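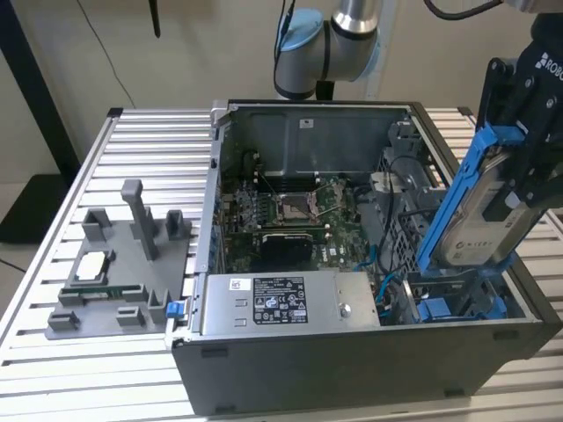
December 2018

Solvent inventory and the drying oven, continued from the last page.

Went through the low cabinet with Vojtěch Bednárik. Three bottles of acetone had no opening date on the label. Moved them to the waste shelf and wrote it in the Veriris binder. The Tunder order is still short one case of filter paper. Sent them a second email.

Oven: set to 100, the dial thermometer on the middle shelf read 91 after an hour. Top shelf not checked. The door gasket is flattened along the hinge side, same as I noted in March. Need the part number before anyone orders a new one.

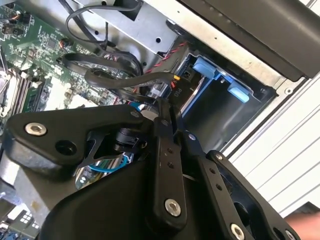 Reading time: 1 min

Clay samples from Prikthorpe went in at the 91 reading, six dishes, lids off. Weights are on the loose sheet clipped inside the back cover. Dish 6 has a chip in the rim, so tare it again before using the old number.

Vojtěch wants to run the Tô samples in the same batch. I would keep them separate until the oven holds its setting.

To do: gasket part number, second thermometer for the top shelf, return the borrowed tongs, new labels for the low cabinet.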